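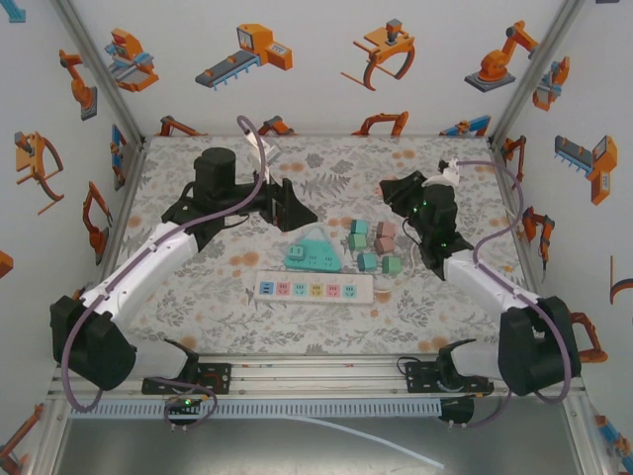 Quick one today, written between two other jobs. I've been asked three times this month what our rules are for the two-arm tables and every time I say I'll write them down. So – writing them down. 2018-08-09 version. Will change.

Background for anyone new here. Brarnitz is the bench work side, Verero is the paperwork side, and I sit in the middle and get mail from both. Back in January we had 404 lines of "good practice" in a shared file. Four hundred and four! Half of it contradicted the other half. One page said always home the left arm first, the next page said right. We cut it to 70 lines and I'd still like to lose a few.

Anyway. The ones people skip.

Power strips and adapters on the table count as live. Always. Even if they are only there to be picked up and moved. Even if you unplugged them yourself a minute ago. Follow the cord with your eyes from one end to the other before you start, and if you can't see where it ends, go and look. I know it's boring. Do it.

Cords on the cloth. A loose cord is the thing most likely to end up round a finger, ours or the robot's. If the task needs the cord there, fine, then the slow speed limit applies to both arms, not just the one nearest. Slow limit on our tables is 175 mm per second. The Kandasamy note has a higher figure in it, that's for their own cell with a door on it, please stop quoting it at me.

Cables on the arms themselves. Enough slack for full reach, no more. Move each arm by hand through its whole travel with drives off and watch the loop. If it snags once it will snag again. Re-clip it before you do anything else, don't leave a sticky note for the next person.

Shared middle. Where both grippers can reach the same spot, one arm owns it at a time. Write the order in the run sheet before you start. Not after, not "we sort of agreed". The other arm waits outside with its fingers clear, and clear means clear of the first arm's elbow too, which people forget about becuase they're watching the tips.

Finger pads. Look at them at the start of every shift. Dust and scuffs are ok up to a point, the point being when the pad has a lip on it or a bit lifting at the rim. Then it gets swapped. Wipe with a dry cloth, nothing wet anywhere near a table with sockets on it. Log the swap with the pad number.
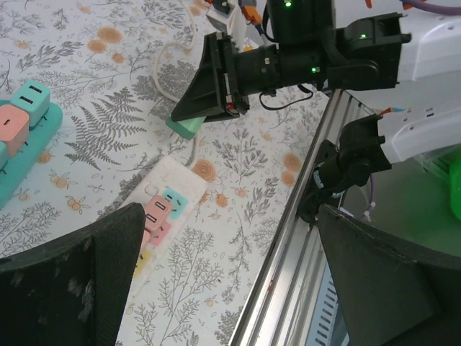 Can I reach in to straighten an object if only one arm is moving?

Stop both arms first. An arm that is standing still may just be waiting its turn, and from where you're standing that looks exactly the same as stopped. Hit the hold, wait for both to report held, then hands in. When your hands are out, say so out loud, then release.

That rule is line 12 and I will fight for line 12.

Tablecloths – yes we allow them, patterned ones too. Flat, no folds under the objects, nothing hanging into the rail. Check it again after a crash stop, it creeps.

Paperwork, sorry. The form is number 503 now, the old one is dead. Fill it in per table and not per arm, Verero sends them back otherwise. Speed setting, pad numbers, who held the stop button. Takes two minutes if you do it there and half an hour if you do it from memory the next day, ask me how I know.

Still open: what to do about small blocks that get dropped next to the rail. Cundoreck want a full stop every time. Bench people want to leave them until the end of the run. I lean towards the full stop but havent written it in yet. If you have a view send it before the next revision, short please, I read these on my phone.

Got to run, the other table needs its cables done.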